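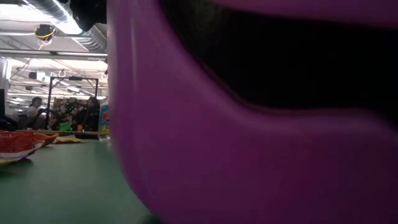
The bags were the real problem from the first morning, one of the engineers at Pokwood told us, and changing the fingers did not help as much as everybody had hoped. Rigid things went well with both grippers. It was only when something could change its shape in the hand that the two products began to behave very differently.

Pokwood, which builds sorting stations for small warehouses, has finished its comparison of two grippers on the same arm. One is the two-finger model from Sornico, with hard fingers and thin rubber pads. The other is the soft three-finger model from Hedegaard, which closes with air. Both were fixed to the arm with the same plate, and both received their commands from the same Cemevis controller.

Each gripper had to make 2,000 picks from a table and put the object down at a marked point. The list of objects was made of things that customers send in mixed boxes: snack bags, plastic bottles, small cartons and some flat packets. A pick was counted as failed if the object fell, if the fingers closed on nothing, or if the object was put down too far from the mark.

The Sornico gripper failed 397 times. The Hedegaard gripper failed 77 times. Snack bags were used in 618 of the picks for each gripper, and most of the failures on both sides came from them. With the hard fingers, the bag often turned at the moment of lifting and slid out to one side. The soft fingers folded around it and usually kept it – but they also pressed some bags flat, and a customer who sells crisps will probably not accept this.

With bottles the result was closer. The Sornico model was clearly quicker, and it was more exact when a bottle had to stand upright after the move. The soft fingers let the bottle lean a little, so the arm had to wait before opening them. The engineers tried a shorter wait on Saturday and went back to the old setting the same afternoon.

The controller also caused some work. The first program from Cemevis sent the closing command too early when the arm was moving at full speed. The timing can be changed by the owner in the settings, but the page of the manual which explains it is written for an older version. Pokwood found the right value by trying, and then repeated all picks from before the change, so that both grippers were judged under the same conditions.

Price was not a part of the test. Pokwood says only that the Hedegaard gripper needs a supply of compressed air, and that not every customer has one in the building. The Sornico gripper works from the electric supply of the arm.

For the next station the company will use the soft gripper for bags and packets, and keep the hard one for bottles and cartons. The arm will change tools by itself between the two groups. How much time is lost at each change has not been measured yet. A second round is planned for September, with two cameras in place of one and with transparent wrapping on the list, a material that gave the camera difficulties in an early trial.

Pokwood will send the full table of results to customers who ask for it. The settings for the controller will be included.

News > Automation > Handling and gripping

Filed under: grippers, arms and controllers, tests

Comments (4)

Reader from the packing trade
Was the air pressure the same for all objects? We have the soft type from another maker and we lower the pressure for crisps. Then the bags are not flattened, but you lose some of the heavier ones.

Guest
Good that they repeated the early picks. I have seen too many tests where the timing was corrected in the middle and the old numbers stayed in the table.

Reader from the packing trade
Yes, I agree with that. I would still like to see the failures divided by type. A bag that falls on the floor and a bottle that stands two fingers away from the mark are not the same trouble for me.

Nightshift
We run the hard fingers with longer pads, cut from a sheet by ourselves. It is better on bags, still not good. The pads are worn after a few weeks and must be glued again, and the old glue is very slow to clean off.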